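Re: [handheld-grippers] Ribbed pads vs. smooth pads on cloth
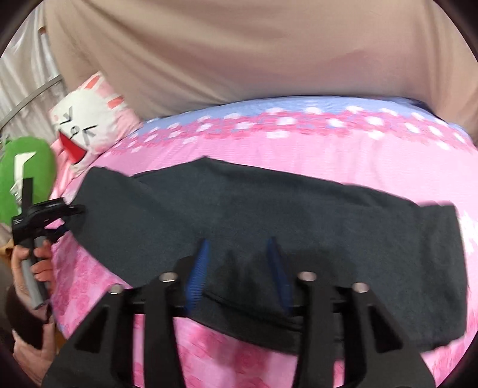 Blue ribbed pads, jaws open over the dark gray garment. Second gripper at left.

From: Negin Nouri
Date: April 21, 2024

Hi everyone, and a special hello to whoever wrote from Drullwood asking for more detail (you didn't sign your message, but I'm so glad you asked!).

> We have been using the Trumen pads on our hand-held pair since
> March and they are fine on boxes and cups, but on clothing they
> skate. Has anyone tried the ribbed Clesent ones on fabric laid
> out on something soft? And do you lose much feel in the handle?

I have, and I've been meaning to write it up for ages, so please forgive the length. We ran 382 grasps on garments spread out on a bed, with one gripper in each hand, going back and forth between the Trumen pads and the Clesent pads and changing them over every so often so that tired wrists didn't spoil the comparison. The short version is that I'd buy the Clesent pads again for cloth. The ribs catch a hem or a seam very nicely, and you can squeeze a good deal less than you'd think.

Flat cloth in the middle of a garment is another story. Both sets struggled there, and on a mattress there's the extra bother that everything sinks when you press, so you end up pinching the bedding along with the garment (I did this more often than I'd like to admit). Coming in low from the side helped, and so did lifting an edge with one hand and letting the other follow.

As for feel, yes, you do lose a little. The Clesent pads are stiffer at the tip, and it took me 2 sessions to stop overclosing. Lương's replacement springs made the trigger lighter and I'd happily recommend them, though I had to refit mine after 6 days when one worked itself out of its seat.

If you'd like the grasp log, write to me off list and I'll send it along. I'd also love to hear from anybody who has tried softer pads on knits!

Warmly,
Negin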